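News from the Romum bench

The arm in the back room has a new hobby, and the hobby is tidying. Since February we have been collecting examples for the Dellier project, which for most of us means steering the gripper by hand, picking something up, putting it down somewhere else and saving the result. Then doing it again. Our target is 40 good runs for each object, and a run in which the operator sneezes does not count as good.

The hard items went first, on the theory that morale would only fall from there. Soft things are a nuisance. They squash, they lean, and a grip that suits a tin will wring the neck of anything stuffed.
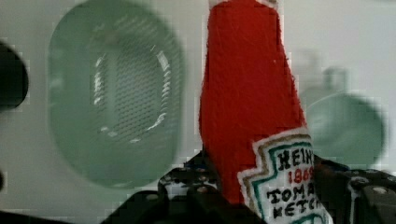 Ketchup of the fuzzy sort, between the fingers, as the wrist camera sees it.

The plush ketchup bottle now has 33 runs to its name and has become the favourite of everyone who has never had to pick it up. Grip it high and it folds. Grip it low and the top nods about like a guest at a long wedding. We are keeping a few of the clumsy attempts, clearly marked, so the model can learn what a bad idea looks like. There was no shortage to choose from.

Two requests. Please put objects back somewhere different between runs, as the last batch from Vultetti had everything in the same spot and the model learned the spot. And please write a proper label for each run. "Bottle again" was used 2 times last week and "ugh" rather more often.

The next session is open to anyone with steady hands and low expectations. Sign up on the sheet by the kettle.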